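Desk tidying

Desk tidying is the everyday practice of putting a working surface in order: sorting the papers on it, returning tools to their places, wiping it down and deciding what deserves to stay. It is done in offices, schools, libraries and homes, sometimes at the end of each day and sometimes only when a cup of coffee has nowhere left to land. The word "tidying" is usually kept for these small, frequent efforts, while a longer job that takes in drawers, shelves and filing cabinets is more often called a clear-out.
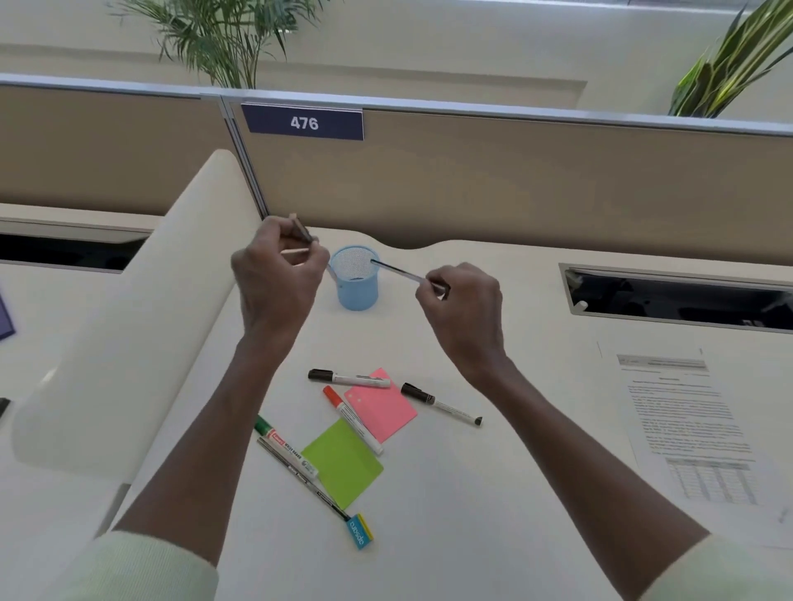
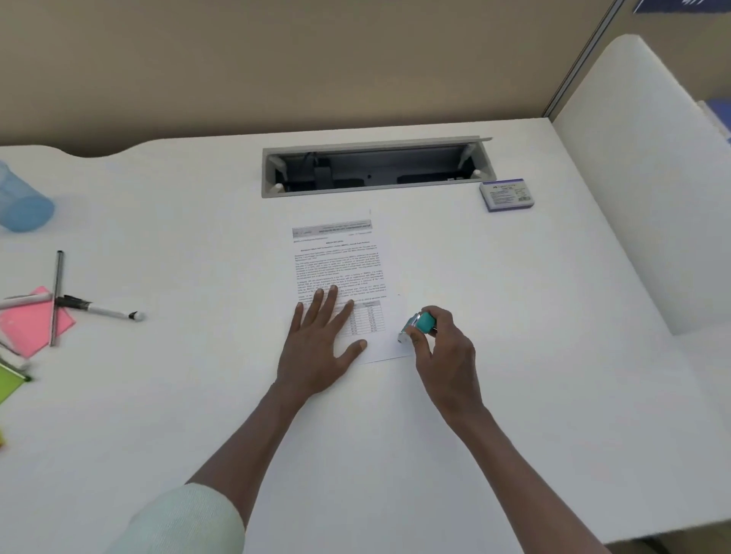
The habit is as old as the desk itself, and people have been arguing in a friendly way about how to do it for nearly as long. Most guides begin with the things that are handled most often, and for a great many people that still means pens and paper. A mesh pen cup, like the blue one in the first photograph, is a common choice for an office desk, and it has the pleasant quality that you can see what is inside without tipping everything out. Drawers, trays and rolled cloth cases do the same work, and which one suits a person depends a good deal on whether they like to see their things or like to have them out of sight.

Background

Early writing desks were often portable boxes with a sloping lid, and the whole question of tidiness was settled by shutting it. Larger desks with pigeonholes gave clerks a slot for every kind of letter, and the rolltop desk let its owner pull a curtain of slats over the day's muddle and go home to supper. When offices moved toward flat, open desks, the muddle came out into plain view, and many employers began to write rules about it.

These rules are generally known as clean desk policies. Some are chiefly about privacy, asking that papers with names or account numbers be locked away overnight. Others grew up where desks are shared, and where the person arriving on Wednesday may not be the person who sat there the day before. A strict policy may ask for a bare surface by evening, and a gentler one allows a lamp, a plant and a photograph or two.

Methods

The best-known approach is full clearing, in which everything is lifted off the desk, the surface is wiped, and objects are brought back one at a time. It is thorough and rather satisfying, though it does need a free table or a stretch of floor nearby and an hour without the telephone. Nisha Nautiyal, in her household manual The Patient Desk, recommends it twice a year, in September and again in spring, and suggests a much lighter round in between.

That lighter round is often called the evening pass. It takes a few minutes and covers only what has moved during the day. Cups go to the kitchen, loose pages go into a tray, and anything needed first thing in the morning is left in the middle of the desk where it can't be missed. Nautiyal puts the whole pass at 9 minutes, and says that a person who runs over should simply stop and carry on tomorrow - a bit of advice that many of her readers have found more useful than the rest of the chapter.

A third approach, zoning, divides the surface by reach. The things used constantly sit within easy distance of the hand, the things used daily sit a little farther back, and everything else leaves the desk altogether. Left-handed people commonly mirror the usual layout, with the lamp moved to the right so that the writing hand does not throw its shadow over the page.

Paper

Paper is the part of the job that most people put off. Pens can be sorted almost without thinking, but a sheet of paper has to be read, or at least glanced at, before anyone knows where it belongs. Miklós Balogh, who ran the records room at the Pradell lending library, taught his staff to use just two trays, one marked "today" and the other marked "not today," and to empty the second one at the end of the week. Longer systems with a tray for every subject tend to look handsome at first and then fill unevenly.

Writing tools

Pens gather quietly. At a tidying day held at the Nindgate adult learning center, Yanling Qin and Chunhua Shao asked everyone to try each pen on scrap paper before putting it back. Of the 79 pens tested, 13 were dry. The test itself is an old one and needs only a few loops on the back of an envelope. Ballpoints that skip will sometimes recover after a little scribbling, and felt tips keep better lying flat. Pencils are usually stored point up in a cup, though some people prefer a tray, which is kinder to the leads and to the fingers.

Views on untidiness

Not everyone agrees that a clear desk is a better one. Anqi Guo's essay "In Favor of Heaps" describes the piles on her own desk as a kind of calendar, with the oldest matters at the bottom and the urgent ones on top, and she argues that tidying them would lose the order they came in. Supporters of the evening pass answer that a heap only works for the person who made it, and that a colleague looking for one letter may be there until dark.

See also

Filing
Rolltop desk
Stationery
Spring cleaning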